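Two Arms on a 700-Square-Foot Budget
2018-09-01

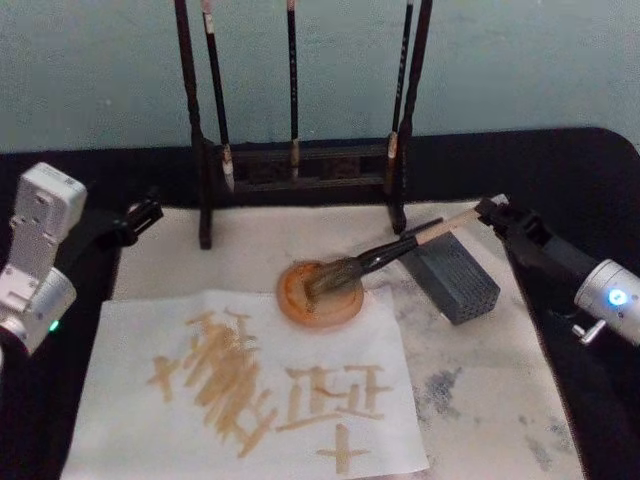 Jarico's equipment manager had one line in the spending plan for February, and it had to cover the arms, the grippers and whatever the arms would work on. The lab in Enden takes up 700 square feet. "We priced a single larger arm first," she said. "Then we asked what jobs we wanted it to do, and most of them needed a second hand." The calligraphy setup, with its brush rack, felt mat and round orange dish, was the cheapest station on the list. It came to $277, and she expects to replace the felt first, as it already has gray stains on it.

The larger costs were ones she hadn't planned well for. Marchand quoted $1,035 a year for service on each arm. Poltetti came in lower but wanted a two-year term. She took the Marchand contract.

"Spare gripper jaws were $546 a set," she said. "I bought one set. I should have bought two, and I'd put that in the first order if I did it again."

Asked how she would advise a lab of the same size, she talked mostly about shipping and power. The crates needed a loading dock, and the lab doesn't have one. An electrician had to add a circuit. Neither item was in the original request.

Her next request goes in this fall. It has a second set of jaws, more felt and paper, and a better table.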